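Yarn swap moves to bigger room in March, tables nearly gone

The Tomska yarn and fabric swap is on again this March, and it has moved. Same street, bigger room, the hall behind the Kindum haberdashery. Doors at 10 in the morning for people with bags to drop off, 11 for everyone else. Tea from the hatch all day.

Last year's was a squeeze. Anyone who tried to get past the sock wool with a pushchair will remember. The old room held 70 people if they all breathed in, the new one takes 200, and it has a proper car park, though you need change for the machine as it doesn't take cards.

The rules haven't altered much. Bring clean fabric, wool, patterns, buttons, zips, hoops, whatever you've stopped pretending you will use. For each bag you hand over you get a paper token, and each token gets you a bag to fill. No tokens? You can buy one at the door for £2. Fabric pieces should be at least a fat quarter. Smaller scraps go in the scrap bins by the stage and those are free to all, help yourself, children too.

Please label things. A bit of masking tape with "cotton" or "no idea" on it is fine. Last time there was a whole crate of mystery knits and it took most of the afternoon to find a home for it.

What they'd rather not have: part-used glue, rusty pins, foam that has gone crumbly, and magazines. There are still boxes of magazines left over from the last swap. Sewing machines are welcome but must have a plug on and a note saying what's wrong with them, if anything is. Overlockers same.

There are 12 tables for people who want to sell their own makes or run a small stall, and most have gone already. A dyer from Doãn has taken the two by the window with hand-dyed sock yarn and some lace weight. There'll also be a stall of reclaimed tins and wooden reels, and someone doing quilted bowl cosies, which went in the first hour last time. If you want one of the last tables ask at the Kindum till, cash only, and you need to bring your own cloth to cover it.

New this year is a furniture corner. Shelves, trolleys, thread racks, old cabinets that could be cleared out and put to work in a sewing room. Nothing bigger than one person can carry with a freind on the other end. Items stay with a ticket on until 2 in the afternoon, then anything unclaimed goes back home with whoever brought it. No exceptions, the hall has nowhere to store it. 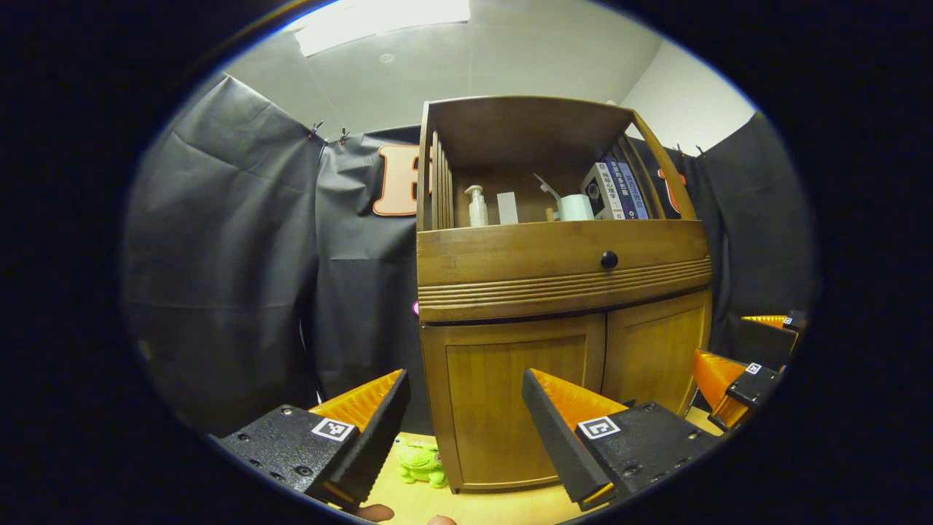 A wooden cabinet with open shelf, drawer and panelled doors.

If you're bringing furniture, come round the side gate. The front steps are steep and the handrail is loose on one side. Measure your car first. Write the height and width on the ticket as well, it saves people holding their arms out and guessing across the room.

Workshops run in the small room upstairs and are included in the price of getting in, which is nothing. Visible mending in the morning, with darning mushrooms to borrow but bring your own jumper. Straight after lunch it's zips for people who are frightened of zips. Then a session on drafting a simple tote bag from a tea towel, no machine needed. Places are first come, first sat down. There is no lift to the upstairs room so the mending one will be repeated in the main hall at the end of the day for anyone who can't manage the stairs.

The stitch-along is back too. This time it's the Winik panel, a long strip of plain linen that everybody adds a few stitches to as they go past. Cross stitch, running stitch, your initials, a wonky flower, all fine. Threads and needles supplied. Last year's strip ended up with a very good hedgehog on it and is up in the haberdashery window now if you want to see what sort of thing people do. The new one will join it when it's been washed and backed.

Help still wanted with setting up the evening before, mostly shifting tables and putting out signs. Also a couple of people to sort buttons by colour, sitting down job, biscuits provided. Leave your name at the shop.

A few odds and ends. Dogs can't come in, assistance dogs excepted. The iron in the kitchen is for workshop use only, it trips the lights if the urn is on at the same time. Soup and rolls from noon until they run out, one veggie and one not. Bring a mug if you can, there are plenty of cups but not plenty of people to wash them.

Parking behind the hall is shared with the bowls club so don't block there gate. The bus stops on the corner, and it's a flat walk from there, five minutes with a heavy bag.

Leftover fabric goes to the schools' textiles cupboards as before, leftover wool to the blanket knitters. They are short of double knit in any colour but white, and could use 4mm needles as well if you have a spare pair in a drawer.

Donations can be left at the shop from the start of March. Tied bags please, not boxes, and not on the pavement overnight.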